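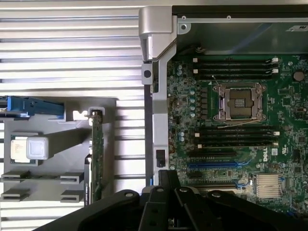

J'en ai assez des fiches techniques qui promettent qu'un composant est « simple à mettre en œuvre ». Simple pour qui ? J'ai acheté chez Binix un petit convertisseur de tension, format timbre-poste, dix lignes de documentation, et j'y ai laissé deux soirées (et une bonne partie de ma patience !). La fiche donnait un rendement de 82 %, très bien, mais pas un mot sur la charge à laquelle on l'obtient, ni sur le condensateur à mettre en sortie. Sur une carte mère, au moins, on sait à quoi s'en tenir : un socket de processeur vide avec son cadre métallique et ses contacts dorés au milieu, ça se voit, et on devine tout de suite qu'il ne faut pas y mettre les doigts. Mon module, lui, a quatre pattes identiques et aucun marquage.

Alors oui, je sais ce qu'on va me répondre. Ngozi Tijani me l'a déjà écrit : à ce prix-là, on ne va pas demander un manuel de 400 pages. Mais je n'en veux pas, de 400 pages ! Une seule me suffirait, avec un schéma, une courbe et la température maximale. J'ai fini par la mesurer moi-même : 70 degrés sur le boîtier, sans rien forcer.

Chez Trillilitz, les modules coûtent un peu plus cher et la fiche est ennuyeuse à mourir, pleine de tableaux. J'ai câblé le mien en dix minutes, café compris. Je repasserai commande chez eux en septembre, et tant pis pour les frais de port.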